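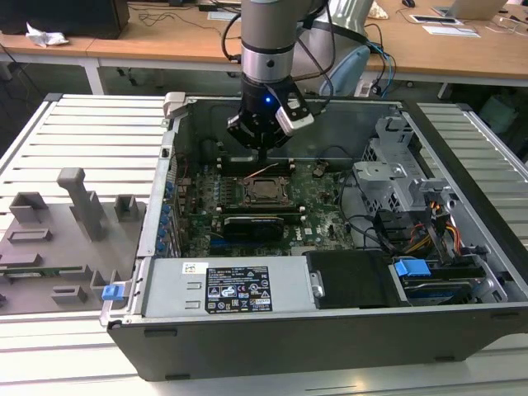
Home | Blog | Archive | About

Are old office PCs worth the bother?

March 21, 2024
By Grimholm

Print | E-mail

Everyone keeps telling me a second-hand Dell tower is the bargain of the century. I have my doubts. Plenty of memory slots, fine, and a blue latch on the hard drive carrier. But £93 before you've bought a single stick of memory? The seller, Susska, called it "fully refurbished", and I'd like to know what that means beyond a wipe with a cloth.

The cables annoy me most. Orange, yellow and black, all bunched up by the drive cage. More memory is supposed to make it feel new. We'll see. I've read that about every slow computer I've owned, and I'm still not buying the 26 quid extended warranty. More in April, if I haven't sold it on.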